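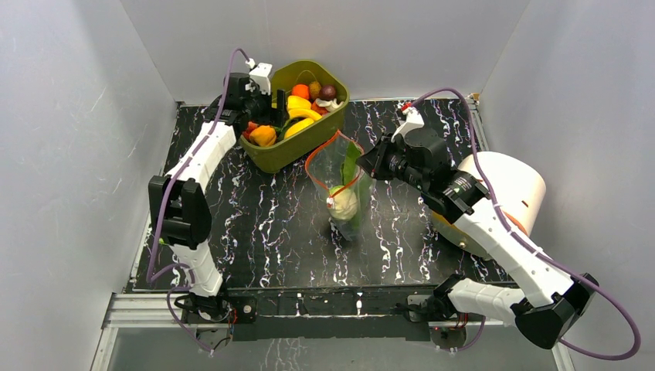 Re: [brumamville-food] Clear bags for leafy greens, and how to fill the baskets

Dear all,

thank you for the quick answers in August. I tried to read every one of them before writing, so I hope I do not repeat too much.

The earlier message said:

> Danko still sells the clear drawstring bags in packs of 100. Do we
> want them again for the pantry in Brumamville? Last season we used
> 1075 bags, and many people put them over the whole basket. My
> feeling is that only the greens need a bag. Also, can we please
> agree on what goes at the bottom of the basket?

I agree about the greens. A leafy one with a thick white base goes well into such a bag if it stands up, with the base down and the leaves toward the opening. Please leave the string open until the pickup hour. In my kitchen the leaves became yellow when I closed it too early.

For the basket I would not bag anything. Peppers, an orange, garlic and a banana can lie together for one afternoon. I only ask that the banana is on top, and plums and kiwis also near the top, where they are not pressed. Last time I found two plums under the potatoes and I had to make jam from them.

The Cinen baskets are a little too small for a family of five. Clodov has a deeper one, article 3621, but I did not see it in green. Does somebody know if the handles are strong? The old article 3279 was not good, the handle came off on my stairs.

About the bags: one pack is enough for me until winter. I can pick it up from Danko on my way home, after 5 pm.

With kind regards,
from the north side pickup point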